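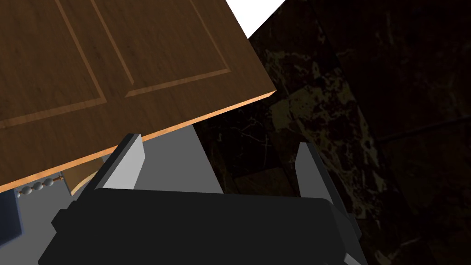

Caring for a dark wooden table top is easier than many people think, but it needs some patience. I have had a walnut top in my kitchen for several years, and before that I worked in a small furniture shop in Birklow, so most of what I write is from my own mistakes. The first thing I learned is to look at the grain before you touch the surface with anything. On a deep brown board like this one, the darker streaks run lengthwise, and your cloth should go the same way. Look also at the edge. When it is much lighter than the face, as it is on this board, every drop of dark wax or stain will show there, so I put painter's tape along it first.

Daily cleaning

For every day, a soft cloth and warm water with one drop of dish soap is enough. Wring the cloth very well. Wipe with the grain, then take a second cloth and dry the surface immediately. I don't use the green side of the sponge, also not for dried egg. For dried egg I lay a damp cloth on the spot for five minutes and then it comes off.

Glass spray is not good for oiled wood. My neighbor in Erngate used it for one winter and the top became gray and dull near the sink.

White rings

A white ring from a hot cup is usually moisture in the finish and not in the wood. Try this in order:

Leave it alone for one night. Small rings sometimes disappear.
Put a dry cotton cloth on the ring and press with a warm iron, no steam, for a few seconds. Lift and look. Repeat if it gets lighter.
Rub a little plain mayonnaise or petroleum jelly on it, leave it until morning, wipe off.

A black ring is a different problem. The water has reached the wood, and you will probably need to sand.

Small scratches

For thin scratches on dark wood, I rub half of a walnut over them, then polish with my thumb so the oil becomes warm. It sounds like a grandmother's trick, and it was my grandmother who showed me. Deeper ones need a wax stick. Buy one shade darker than you think — a light repair on a dark face catches the eye much more than a dark one.

Oiling

I oil twice a year, in January when the heating makes the air dry, and again in summer. Pour a small amount on a lint-free cloth, spread it thin, wait twenty minutes and wipe away everything that is still wet. If you leave too much, it becomes sticky and collects dust for weeks.

Please be careful with the used cloths. Cloths with linseed oil can catch fire by themselves when they are folded in the trash. I hang mine flat outside on the fence until they are stiff — only then do they go in the bin.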